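Pretend food kit 690 – "Dumpling Table"
Bilyk Toy Library, Rendale branch
Quarterly check, April 2021
Checked by: Honeylyn Belmonte
Second look: Oleksandra Kobzar

Hello all, and thank you for your patience with my handwriting last quarter. I've typed it up this time! Marks are **OK**, **Watch** (it can go out, but look again at the next return) and **Hold** (it stays on the repair shelf until somebody has signed for it). My comments run long, I know, but Lesia told me she'd sooner read too much than have to phone me at supper.

## 1. Before anything comes out of the bag

- [x] Bag zipper runs the full length, no missing teeth – **OK**
- [x] Card with the kit number still in its pocket – **OK**. The corner is chewed and I have put fresh tape over it.
- [x] Cloth shaken out, both sides looked at – **OK**
- [x] Musty smell – **OK**, none. I mention it every time on account of the bags we had back in February, when the closet at Gresotdale was so damp.

## 2. Steamer basket

- [x] Rims pressed all the way around with a thumb – **OK**
- [ ] Marks or cracks close to the rim – **Watch**
- [x] Slats on the floor of the basket pushed gently from underneath – **OK**
- [x] Splinter test, inside and out – **OK**

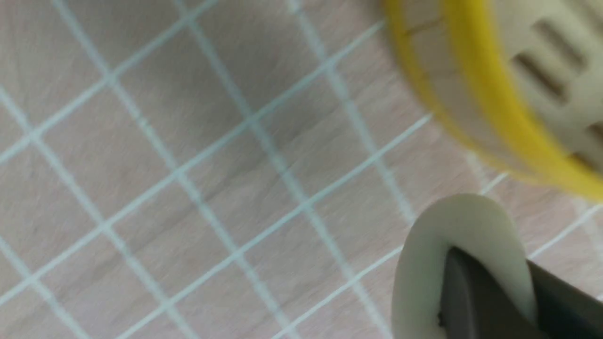 Cracks like to begin where a hard edge meets a softer part, and that's the first place my finger goes on any toy with a plastic border. I follow the border slowly with my nail and then go back the other way, because a nail will skip right over a crack in one direction and catch in it on the return. There is a thin brownish line just inside the yellow rim, up where the pale part with the dark slots begins, and I couldn't make up my mind whether it was a scratch or only a seam. Nothing caught when I ran my nail along it. Oleksandra tried too and felt nothing either, so we agreed on Watch, and if whoever has it next finds that it has grown or opened up, please move it to Hold and leave me a note.

For the splinter test I still use an old nylon stocking pulled over the hand. Drag it lightly along the slats, and if it snags anywhere, you have found your splinter before a three-year-old does. Please do the edges of the floor strips as well as the tops – those are easy to forget, and little fingers go straight for the gaps.

## 3. Lid

- [x] Sits flat on the table without rocking – **OK**
- [x] Middle hub tight, no wobble – **OK**
- [x] Spokes all attached at both ends – **OK**
- [x] No loose ends of weaving – **OK**

The lid on the Dasimham kit failed on its hub last year, and I have been a bit of a nag about hubs ever since. Pinch it and try to turn it. It should not turn.

## 4. Fruit, buns and cubes

- [x] Pear: stem pulled firmly, stays put – **OK**
- [ ] Watermelon: curly tendril – **Watch**
- [x] Buns: squeezed, no splits or sticky patches – **OK**
- [x] Foam cubes: corners whole, no bite marks – **OK**

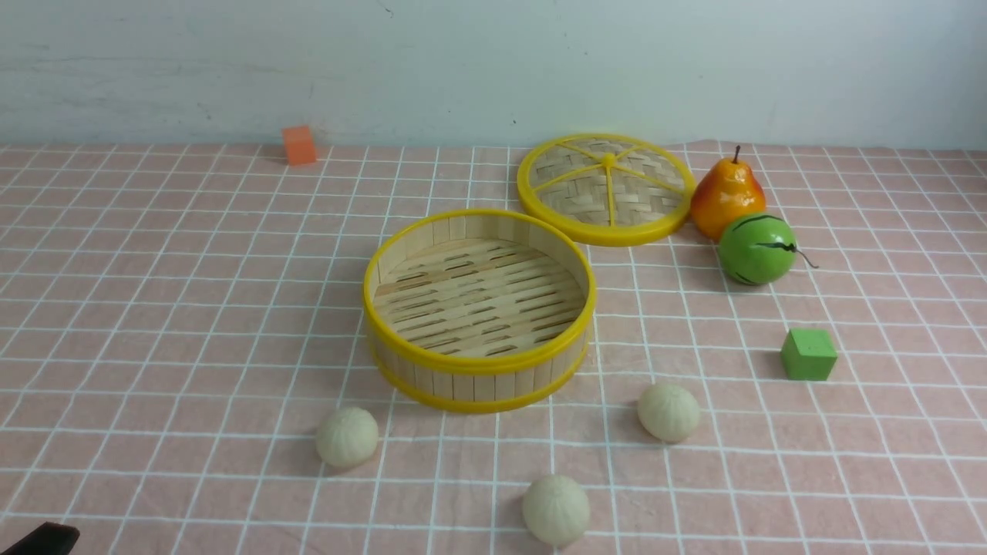 *Kit 690 on its cloth: steamer open with the lid behind it, pear and watermelon to the right, buns toward the front.*

The tendril is so thin that I'd like it tugged at every single return, even on the busy days. It held for me. Zoriana would prefer to snip it off altogether and be done with it, and she may well be right, though I'd be sorry to see it go (it is the part the children ask about). Let's talk it over before the kit goes to a family with a baby in the house.

As for the foam, bend each cube a little and look along the edges for crumbs. A bitten cube goes in the trash, please, and not back in the bag with the bad side turned down.

## 5. Wiping and packing

- [x] Plastic and foam wiped with a damp cloth and mild soap
- [x] Steamer and lid wiped with a barely damp cloth, left to air out on the rack
- [x] Cloth folded and put in last, on top

Please don't soak the bamboo, however tempting the big sink looks. It takes forever to dry and the slats can swell.

**Result:** may be lent, with two Watch items.
**Follow-up:** Idalina Prata has the next return and will look at the brownish line and the tendril first.

Signed, H. Belmonte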